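Service Desk > Equipment and Facilities > Procurement Requests > Ticket 271

Ticket 271: Replacement gripper fingers and second arm, kitchen handling bench
Status: Open, awaiting quotation

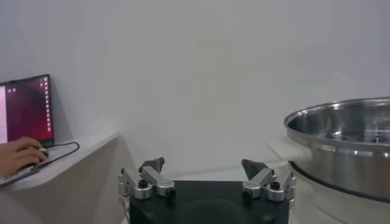 The bench team requests approval to purchase replacement fingertips for the existing two-finger gripper and to reserve funds for a second arm in the next budget period. The present fingertips have worn at the contact face, and large cookware slips during lifts. The request was first entered as a repair and was reclassified as a purchase in March.

Entry 1. Requester: Constanza Cáceres
Lifts of the steel pot failed 6 times in one morning session. Grip force was raised one step at a time, with no lasting improvement. The fingertips were then exchanged left for right, and the slip moved to the opposite side of the pot. The fault is therefore assigned to the fingertips. The drive and the wrist mount require no work.

Entry 2. Equipment Planning
Please confirm whether the fingertips may be bought separately from the finger linkages. Flukell lists only the complete assembly. Waseck offers fingertips alone but requires a drawing of the mounting holes.

Entry 3. Requester
The linkages are in good order and need not be replaced. A drawing was sent to Waseck at 2:40 p.m. The bench requires two sets, one for use and one for stock.

Entry 4. Equipment Planning
The repair line for this bench holds $1,000 for the current period. Waseck has given a verbal estimate of roughly $2,000 for both sets, including shipping. The requester may reduce the order to one set or apply for a transfer from the Godoy project account. Written approval from the account holder is required before any transfer.

Entry 5. Requester
One set will be ordered now. The stock set is to be carried forward with the request for the second arm. Lifts of large cookware are suspended until delivery, and work with light items will continue.

Entry 6. Equipment Planning
Accepted. The second arm has been moved to a separate request under the Cadden room plan, where floor space and power must be reviewed first. This ticket remains open pending the written quotation from Waseck.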